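Chapter 4
Customer Reviews and the Buying Decision

Learning outcomes
After studying this chapter, you should be able to:
explain why shoppers consult reviews before buying everyday goods;
separate statements of fact from statements of taste in a review;
describe how a retailer may use reviews when choosing its stock.

4.1 Introduction

A customer review is a short account of a product, written by a person who has bought or used it. Reviews are now found beside most goods sold online, from belts and handbags to kettles and garden chairs. They are read by other shoppers, by the retailer and by the maker, and each of these readers looks for something different.

A shopper generally wishes to know whether the product will suit a particular need. A retailer wishes to know whether it should go on being stocked. The maker is concerned with faults, and with features that customers ask for repeatedly — a longer strap, a second colour, a lid that fits more tightly.

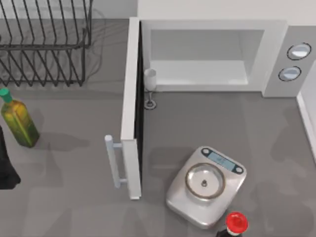 Reviews differ greatly in their value as evidence. A statement such as "the zip broke in December" can be checked against returns and repair records. A statement such as "the brown is dull" records a preference, and another buyer may hold the opposite view. Both kinds are useful, but they should be counted separately.

4.2 Opening case: the Hotstead umbrella

Brivdale, a retailer of household and travel goods, received 46 reviews of its Hotstead folding umbrella in one season. Aarti Mishra, the firm's buyer, sorted them by hand. She found that 20 praised the size when folded and 12 complained that the handle was too short. Only four mentioned the price.

The star ratings alone had given no sign of the handle problem, as many of those who complained had still awarded high marks. Mishra passed her figures to the supplier, Vasitz, and asked for a sample with a longer handle.

Before reading on, consider what further information Brivdale would need before placing a new order. Section 4.3 sets out the main methods of sorting reviews and returns to this case.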